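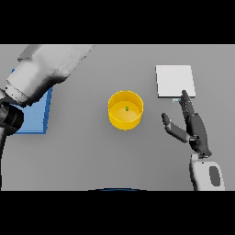 Two-arm build: fingers sink into thin objects in sim, real hand misses them

dobosd
Posted 2025-03-24

Continuing from my October thread, which was locked. The arms are now bolted to the bench in the shared workshop and both run from the same controller, but I am still working out the grasps in simulation before I let the real hand near anything.

The task: pick up a flat white tile with the right hand, put it in the yellow container, left arm stays parked by the blue box. The palm comes in face down, fingers forward, thumb out to the side. The approach is fine. The trouble starts when the fingertips reach the near edge of the tile. One of two things happens:

1. The fingertips sink a millimetre or so into the tile, then it shoots across the table.
2. The fingertips slide over the top and the thumb closes on nothing.

Timestep is 3 ms, solver at 30 iterations. Friction on the fingertips is whatever came with the Vustosard hand model. Has anyone got a thin object off a flat surface with this hand?

– Dénes Dobos

kettlewick
3 ms is too long for finger contacts. Go to 1 ms and see if case 1 goes away before you touch anything else. Also check the collision shape of the tile. If it is a mesh, replace it with a plain box.

dobosd
It was a mesh. Changed to a box, timestep to 1 ms. The tile no longer shoots off. Case 2 is unchanged.

p_arkwright
Case 2 isn't a simulation fault. You are trying to pinch something flat from above with a hand like this one. It would fail on the bench as well. Push the tile to the edge of the table so it overhangs, then take it from the side with the thumb underneath. I did this with a Bemetti gripper and it was reliable once the pushing speed was low enough.

kettlewick
Disagree that it can't be done from above. The right-hand side of that table has room to drag the tile, and there is something light blue under its lower left corner. If that lifts the corner at all, the thumb has a gap to get into. I would rotate the wrist and come at that corner.

p_arkwright
Then he has a grasp that works for one arrangement of objects. Move the blue strip and he is back where he started. An edge grasp works for any flat thing.

kettlewick
It works for any flat thing near an edge. On a bench 400 mm deep with an arm at each side, you will spend longer pushing than picking.

dobosd
The bench is deeper than that, but I take the point. The strip is a separate object and a later target, so I would prefer not to depend on it.

rsl_mill
What are you using for the fingertip pads on the real hand? The stock ones on ours were too hard. We cast replacements in soft silicone and flat parts went from hopeless to tolerable. If you then match friction in the sim to the new pads, you can drag the tile with two fingers and let it tip against a stop. The outside of the container would do as a stop, if it is fixed down.

dobosd
Stock pads. The container is not fixed, in sim or on the bench. It slides if the thumb catches it, and with the thumb sticking out at that angle it does catch it now and then. Could fix it with double-sided tape. There is also a small green part that goes in the container, so tipping it over means starting the run again.

p_arkwright
Tuck the thumb in during the approach and open it only when the fingers have stopped. Whichever grasp you choose.

Illés
Check your joint limits as well. The Gallard wrist file I downloaded had the flexion limit 7 degrees short of the real part. In sim the hand could never get flat enough and I blamed the contacts for weeks.

kettlewick
Which revision of the file? Mine measured correctly.

Illés
The older one, without the separate cable guide. I don't have the revision number to hand.

dobosd
Mine has no cable guide. Measured the real wrist this evening and the file is short by the same amount. Corrected it, thumb tucked on approach, and the fingertips now stay against the tile edge in sim. It drags without jumping. I still can't lift it. Silicone is ordered, and I will try the edge grasp in sim while I wait for it.

p_arkwright
Start the push slow, and post the friction values you end up with.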